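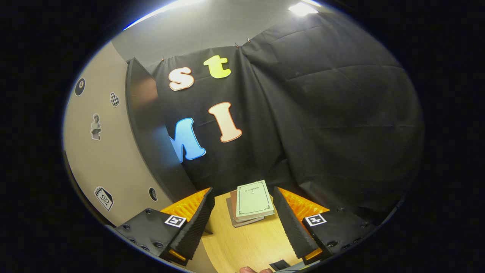

Two books, two padded fingers, and a decision about how wide to open.

HOW DO YOU BUY A ROBOT HAND?

Suppose the library in Brusgate wants a robot to tidy its returned books. You are in charge of the money. Congratulations. You have 1000 pounds, which sounds like a lot until you start shopping.

Your first thought will be to buy the hand that looks most like a hand. Put it back on the shelf. Five bendy fingers need a great many motors, and motors cost money. A gripper with 2 fingers can pick up a book perfectly well, and it has fewer bits to go wrong on a busy afternoon.

Next, measure the books. People skip this part because it is dull, and then they own a very smart gripper that opens as wide as a comic and no wider. Find the fattest book in the building (it will be an atlas, and the one in Brusgate was printed in 1966 and weighs as much as a cat). Can the gripper open wider than that? Can it hold that weight? If not, either the gripper goes or the atlas does.

Now look at the pads. Books are slippery, especially ones with shiny covers. Foam on the inside of the fingers helps them grip without leaving dents. Foam also wears out, so you need spares. The Mirkeo gripper in our pretend catalogue comes with one set of pads. The Dosteo costs more but has enough pads in the box for 18 months. Which is cheaper? Get a pencil. It depends what Mirkeo charges for new pads, and that price is always in very small writing.

You may also spot black-and-white squares on some grippers. A camera can use them to work out where each finger is. They are printed patterns, so they are the cheapest clever thing on your list.

Last of all, keep some money back. Something will need a new screw, a new cable or a new plug -- usually the week after you spent everything on stickers.

TRY IT: Choose three books at home and measure how thick each one is. How wide would your gripper need to open?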